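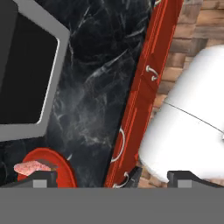 *Black marble worktop and sink, simulated kitchen, seen from above.*

**Thread: Brown-out resets on the Stollard timer board when the relay drops out**

**pfontana** wrote (June 20, 2018):

I have a small batch of Stollard timer boards with an 8-bit micro, 5 V linear regulator and one relay output. The micro resets when the relay releases. Pull-in is fine. Firmware logs the reset cause at start-up and it is always the brown-out flag, never the watchdog.

The relay coil has a diode across it. The regulator has 100 nF on the output and a larger electrolytic on the input. Board layout is as supplied by Hegazy and I can't change it for this batch.

Things I have tried:

- Lower brown-out threshold. Fewer resets, still some.
- Different supply. No change.
- Relay unplugged. No resets at all.

**gguerra** wrote:

What is the relay switching? If resets stop with no load on the contacts, the coil is a red herring.

**pfontana** wrote:

Small AC fan motor. I had not tried it with the contacts open. Will do that tonight.

**mudlark_7** wrote:

Output capacitor is too small. Put 10 µF next to the micro and forget about it. I had the same fault on a Gillirard display and that cured it.

**gguerra** wrote:

It may cure it, but he should find out what he is curing. A fast transient from the contacts can trip the brown-out detector with plenty of bulk capacitance fitted. Also check the regulator data sheet before adding anything. Some older parts are unstable with a low-ESR capacitor on the output.

**mudlark_7** wrote:

A plain 7805 doesn't care.

**gguerra** wrote:

He didn't say it was a 7805.

**pfontana** wrote:

It is a low-dropout part, so the ESR point does apply. The data sheet gives a stable region and ceramic on its own falls outside it.

Contacts open: 200 cycles, no resets. Fan connected: the first reset came inside ten cycles. So it is the load. 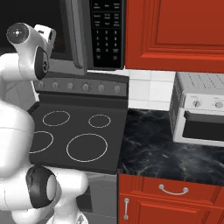
### Page 2

**pfontana** wrote:

I have fitted a snubber across the contacts, 100 ohm in series with 100 nF, X2 rated. 300 cycles with the fan connected and 2 resets. Much better than before but not clean.

**posstead_ian** wrote:

Where does the reset pin go? If it is a long track to a header with only the internal pull-up, fit 10k to 5 V and a small capacitor to ground at the pin.

**gguerra** wrote:

An external reset would set a different flag. He is seeing brown-out only. I would look at the ground return. If coil current shares a track with the micro's ground pin, the supply across the chip moves whatever you do at the regulator.

**posstead_ian** wrote:

On some parts more than one flag can be set and the start-up code only reports the first one it tests. Worth reading the whole register.

**pfontana** wrote:

Read the whole register. Brown-out bit only, both times.

The ground track does run past the relay driver before it reaches the micro. I have linked the micro's ground pin straight back to the regulator with a short wire, and added 10 µF tantalum at the output, within the stable region. Cycling it again now with the snubber still fitted.

**mudlark_7** wrote:

So, 10 µF then.

**gguerra** wrote:

Take the capacitor off afterwards and repeat the run with just the ground wire. Otherwise you won't know which one to put on the rest of the batch.

**pfontana** wrote:

Agreed, will run them separately and post the counts.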